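Giva (robot arm)

From the Bremport Makers Wiki, shared workshop builds

Giva is a tabletop robot arm build kept at the Pliltgate workshop in Bremport. Started by Rekha Srivastava as a home project, moved to the shared bench once it outgrew her kitchen. Mostly used for pick and place practice with small household objects. Runs on the Luo controller (see Luo, below). This article covers the current version. For the older wood one see Giva 1.

History

First version built at home over one winter. Plywood links, hobby servos, sagged badly at full reach. It could lift a marker pen and not much else. Srivastava brought it to Pliltgate in December and it was taken apart the same week for the bearings.

Second version kept the name and nothing more than that. New arm, new wrist, new gripper, cables run on the outside. The build log has 171 entries, many of them one line long ("elbow again"). Parts budget was $3,000, final total $3,292, with the overrun going mostly on a replacement wrist motor and shipping for it.

Design

Arm mounts at the side of the table and reaches in over the work area. Long upper section, then the wrist and gripper hang down from the end. This keeps the base out of the way of trays and baskets but puts a lot of weight far out, so acceleration is limited in software. Raising the limit makes the tip wobble for a second or so after each stop.

Wiring is external on purpose. An internal run was tried and every fault meant pulling the wrist apart. Outside loops are ugly but can be swapped in a few minutes. They need slack at every joint: too little and the connector pulls out on a full wrist turn, too much and the loop catches on whatever is on the table. Current advice is to turn the wrist slowly by hand through its whole range after any cable change, power off, and watch the loops.

Work area

Standard layout is a shallow tray in the middle of a white table, baskets behind. Objects get moved between tray and baskets. The tray has a raised rim so things that slip don't roll off onto the floor, and a plain color makes life easier for the vision code. Basket contents change all the time, people use whatever is lying around, toys and snack packs included.
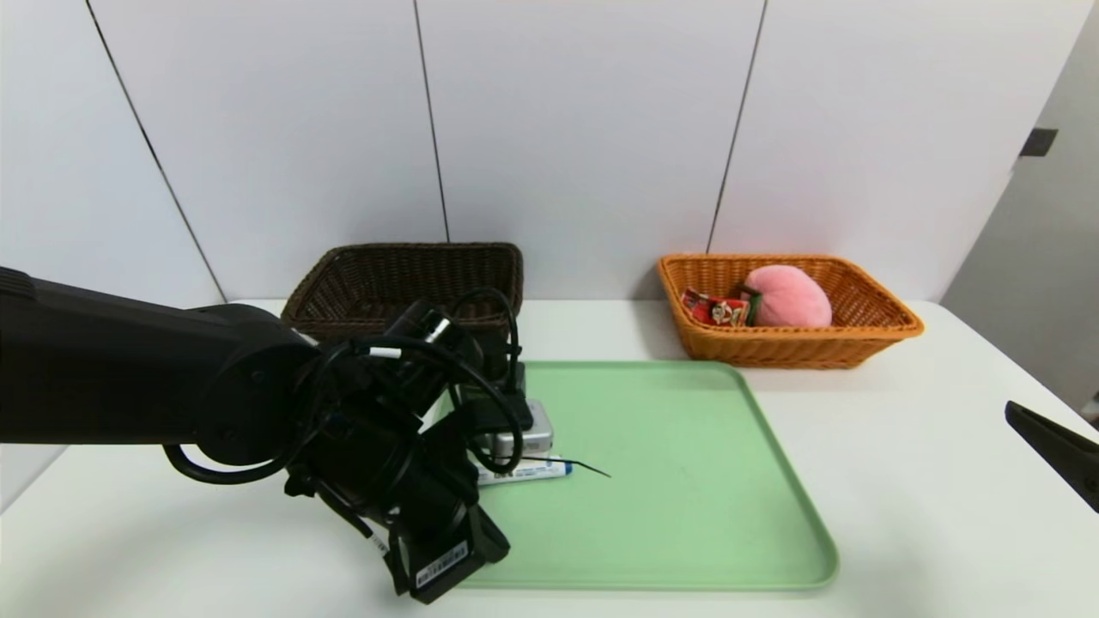 Giva at the green tray, baskets at the back. Photo: Rekha Srivastava / Pliltgate workshop

Small metal boxes are harder than they look. Shiny sides confuse the depth reading and the fingers tend to close a little high. Going in lower helps but then the gripper housing can hit the tray rim, so the approach height is set per tray and has to be redone when the tray is changed. Tubes and sticks are easier to see, but roll if the first finger touches before the second. Thin wire or anything pointed: not reliable at all yet.

Soft toys fine. Almost anything will grab a soft toy.

Luo

Luo is the control software, written by Srivastava and then patched by a lot of other people. Reads the joint positions, plans the move, sends it out at 200 updates per second. Earlier builds of Luo ran slower and the motion was visibly jerky on long reaches. Settings live in one text file. Keep a copy before editing, the program overwrites it on exit (known bug, still open).

Homing has to be done by hand. Put the arm in the marked rest pose, then start Luo. Starting it in any other pose gives a wrong zero and the first move can go straight down into teh table. This has happened twice, the second time it cracked a finger mount.

Known problems

Wrist motor runs warm on long sessions. Take a break if the housing is uncomfortable to touch.
Finger pads wear unevenly, left one goes first.
Shadow from the arm falls across the tray under the ceiling lights and sometimes gets picked up as an object. A lamp on the far side helps some.
Labels on the gripper fall off if cleaned with alcohol. Use a dry cloth.
Emergency stop cuts motor power so the arm drops. Support it if you can do so safetly, otherwise stay clear.

Availability

Drawings and the parts list are in the binder by the bench. Giva can be used by any Pliltgate member who has done the bench induction. Luo source is on the shared drive, no proper release so far.

See also

Giva 1
Gripper finger pads
Cable routing
Bench booking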